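Flag placement over a desk, and what to do with the rest of the wall?
Home & Rooms > Walls, Frames and Hanging Things

palmetto_jen wrote:
Hi everybody! Long-time reader, and I finally have a wall of my own to ask about, so please be patient with me while I ramble. We moved into our place in October and the smallest bedroom has become the room where all the desk work happens. White walls, white door, a light wooden desk that I love dearly and that is never, ever clear (I try, I really do, and by the end of the week it has all crept back). My husband grew up in California and I did not, so the one thing he asked for in the whole house was his state flag somewhere he could look at it. Fair enough! I got the big framed blueprint-style print in exchange.

So we have the flag, then the blue print in a thin black frame to the right of it, then the light switch, then the door. And it bothers me. I can't decide if it's the spacing, or the heights, or that one thing is framed and the other is just cloth on a wall. My mother says take the flag down. My husband says the flag is the only part that's right. I'm somewhere in the middle with a tape measure in my hand.

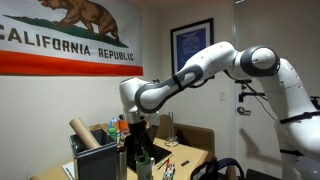
The wall over the desk, with the flag on the left and the blue print toward the door.

I should say we rent, and I'd like to keep the holes to a minimum. Would you frame the flag? Move the print? Start over and put up a shelf? I'm open to pretty much anything except painting, which we're not allowed to do.

oldporchlight wrote:
Welcome, Jen! What a nice problem to have. I don't think you need to start over at all. The red stripe at the bottom of that flag is a strong line, and your eye wants something to agree with it. I'd bring the bottom edge of the print's frame level with the bottom of the stripe and see how you feel after a week or so. Cut a piece of brown paper the same size as the frame and tape it up first. I've saved myself a great many holes that way, and a great many arguments as well.

I'm with your husband on keeping it up, by the way. A room where people work ought to have something in it that makes them a little homesick.

measure_twice_dee wrote:
I'm going to disagree with oldporchlight, kindly, as usual. Lining up bottoms looks right on paper and then you sit down at the desk and it looks like a bus schedule. I line up centers. Take the middle of the flag and the middle of the frame and put them on the same line, and let the edges fall where they fall. You have a big wide thing and a smaller thing, and if they share a bottom the small one always looks like it slid down the wall.

Also, please do frame the flag, or at least put it on a stretcher. We had a cloth banner in my son's room tacked at the corners and it sagged in the middle by spring no matter what I did with it. I ended up buying a Koster hanging rail, the wooden kind that pinches the top edge, and it has been perfectly straight ever since. It only took 2 screws and I filled the old tack holes with a dab of spackle.

palmetto_jen wrote:
Oh, I hadn't thought of a rail! That might keep the peace. He doesn't want it behind glass, he says it would look like a museum, and I sort of see what he means. Does the rail show much from the front? And would it cover any of the bear? He's very particular about the bear.

measure_twice_dee wrote:
It shows as a strip of wood across the top, a bit thicker than a ruler. Mine is a pale wood, so it would go nicely with your desk. It pinches only the very edge of the cloth, so the bear should be safe!

tallowbrook wrote:
Can I put in a word for leaving it all exactly as it is? I've been looking at rooms on this board for years and the ones I remember are the ones that look like somebody lives in them. A flag and a blueprint and a light switch. It's a workroom. You're allowed to have a workroom that looks like work. I spent 31 dollars on a laser level once to get three frames straight, and then the house settled, or I did, and they looked crooked anyway.

If something must be done, I'd do the desk. A Brundis drawer unit underneath (the narrow one, on wheels) took everything off the top of mine in one evening, and I found I stopped looking at the walls so hard once I could see the wood again.

oldporchlight wrote:
Well, I can't argue with a person who owns a laser level. But I do think Jen asked about the wall, and she'll go on being bothered by it with a tidy desk too. Dee, I'll give you the centers if you'll give me the brown paper.

measure_twice_dee wrote:
You can have the brown paper. I use newspaper, but I won't fight over it.

lindenandrye wrote:
Coming in from the renting side of things. Adhesive strips are fine for the framed print as long as you read the weight on the package and then buy the next size up. I use the Sekura ones and have had just one fall, which was my fault, I'd stuck it on a wall I'd just wiped down and didn't wait. Give it a full day. For the flag itself I'd use clear push pins along the top, more than 2 of them, so the cloth doesn't scallop between the pins.

And leave some breathing room by the switch! People crowd switches with frames and then there's a gray smudge on the mat from everybody's knuckles.

tallowbrook wrote:
Strips took the paint clean off my hallway, so I'd test one somewhere hidden first. Behind the door would do. Pins are tiny holes and any landlord I ever had would forgive them.

lindenandrye wrote:
Did you pull them straight out from the wall? You have to stretch them down, slowly. I lost some paint myself before I learned that.

tallowbrook wrote:
I pulled it like a bandage, I'll admit.

palmetto_jen wrote:
You are all so kind, and this has been more fun than I expected a wall to be! I showed my husband the thread and he's pleased that the flag has friends. We taped up paper this evening and tried both ways, bottoms and then centers, with the two of us standing in the hall squinting. Centers won, sorry oldporchlight! I've ordered a rail, only I went with a Leler because they had the right width in stock, and the drawer unit is on my birthday list. I'll try the strips for the print and test one behind the door first. My mother has not been told about any of this.

oldporchlight wrote:
I've lost to Dee before and I expect I'll survive. Do come back once the rail is up, and tell us how the strips behave on that paint.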